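Evaluating a Gripper Before You Own One: The Rovach Trial Package
Handout 6, Intro to Automation Purchasing. Instructor: Najwa Sleiman

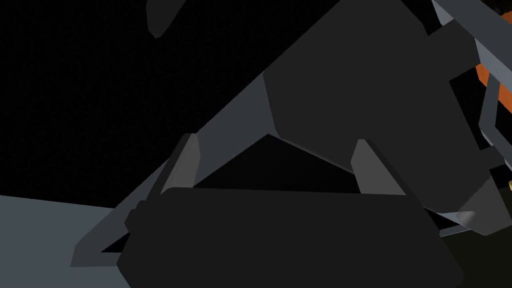
Fig. 1. Simulator view from close to the palm, fingers open, nothing held.

Last time we covered arms. We now move down to the business end, where most of the money gets wasted.

The item under review is the Rovach trial package, sold by Drellano. You get a simulator license for 40 days, a model of the two-finger gripper on an arm, and a phone number that Issa Khoury picks up if you call before lunch. The price is $1000, credited against the hardware if you buy and against nothing at all if you don't. Read the quote sheet (part 2536) before class. It is short, and the font gets smaller as it goes.

1. What the package is for

The sales page says you can "prove out your cell" in software. Write down what you think that means, then put it away until section 4.

What the simulator does well is geometry. Will the fingers fit between the parts in the bin? Does the palm hit the fixture before the tips get where they need to be? Look at the size of the palm block in Fig. 1 compared with the fingers. The fingers are the part people measure. The palm is the part people leave out of the spreadsheet, and then it arrives.

You can also move the viewpoint wherever you like, including spots where no sane person would mount a real camera. Use this. Students always park the view across the room, where everything looks roomy. Get in close to the palm and you find out what the arm link and the frame bars are doing to your line of sight. In Fig. 1 the bars on the right partly hide something bright orange. If that had been your workpiece, you would want to know today.

2. What the package is not for

Friction. There is a slider for it. Murray Pryor, who taught this course before me, called it the optimism slider, and I have not found a better name.

Soft goods, anything in a bag, anything with a loose label. The simulator treats the world as flat gray plates with crisp edges, and your product probably has other ideas.

Cables and air lines. The default model doesn't include them, and the manual suggests you "allow for dress pack as needed." Allow how much? As needed.

Lighting. Default shading is flat and the background is black. Do not judge a vision system by it.

3. Running the trial

Load the cell before you touch the part library. The library is large and you will lose an evening in it.

Set the gripper open, bring it to the pick point, and stop. Save that view from at least two sides. Most bad cells can be spotted right there, with no motion at all.

Then close the fingers on your part. Tapered fingers like these are kind to tight spaces and less kind to tall, smooth parts, so try the worst item on your list first. Dalal Azar's group last term began with the easiest one, had a lovely time, and recommended a purchase they took back in the final presentation.

Keep a log. "It worked" is not a log entry.

4. Cost, with the lid off

Take out what you wrote in section 1. Cross out anything the simulator can't tell you. For most people that leaves reach, clearance and cycle time, and the cycle time will be nearly right if you are honest about settling.

Is that worth the fee? For a shop with one odd part and a tight fixture, I think yes. A bad fixture costs more. For a shop picking boxes off a flat conveyor, get a loaner from Maglaya and a roll of tape.

Read the renewal clause. It renews.

5. Before next class

Write one page for Mireille Geagea, who runs the floor at the Nanmont plant and has agreed to read them. She skips adjectives. Say whether she should buy the trial, what she would learn from it, and what she would still have to find out by dropping parts on the floor. Attach one saved view with the palm in it.

Due before the October break. Late pages go to Mireille anyway, with the time of arrival written at the top.

14 comments | 31 shares

Related handouts
Handout 3: Reading a Payload Chart Without Crying
Handout 5: Arms, Reach, and the Wall You Forgot
Handout 7: Suction Cups and Their Many Enemies
Handout 8: Service Contracts, Part One of Too Many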